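26 June 2024. Notebook, second bench.

Thermal paste storage, continued from the November batch.

Opened the last two tubes of Odine compound from the cold cupboard. Both separated: clear oil at the nozzle, then a stiff grey plug. The Videck tubes kept on the open shelf over the same period came out even from the first squeeze. Storage temperature alone does not explain it. The Odine tubes were stored nozzle up and the Videck tubes nozzle down, so the comparison is worth less than I had hoped. Should have written the orientation on the sheet at the start.

Weighed out 8 samples on glass, four of each make. Pressed under the 301 g block and left for 20 minutes. Spread diameter read with the steel rule, two directions, mean taken. Videck samples agree with one another to within a millimetre. Odine samples do not, and two show an oil ring outside the grey. Stirred the remainder of the first Odine tube on a slip of card and repeated one pressing. Ring gone, spread still small. Stirring puts the oil back but the compound stays stiffer than it was in November.

Cleaning: the Jacobs wipes lift fresh compound in one pass. Aged compound needs a second wipe and a plastic scraper. Do not use the scraper on bare chips. Lint on the glass after the second wipe, so finish with plain solvent on a folded cloth.

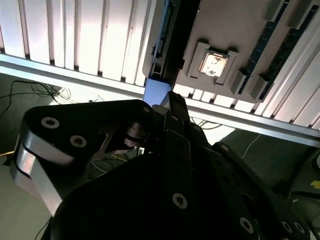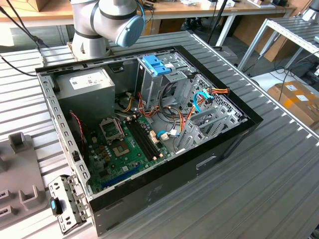

Hot plate run still to do. Plate set point 60, reading 58 at the centre by the contact probe and 55 near the corner. Keep samples inside the chalk circle until the probe has been checked against the other one. The log sheet from the last run stops at line 167 and the next page is missing from the folder. If anyone has it, put it back behind the divider.

Hadska samples have arrived, syringes this time, no date code on the barrel. Marked each with today's date in pencil on tape. Stored nozzle down, same shelf as the Videck, one Odine syringe beside them as a control. Next weighing when the hot plate is free.

Order more glass slides. The present box is chipped along one side and the chips get under the block.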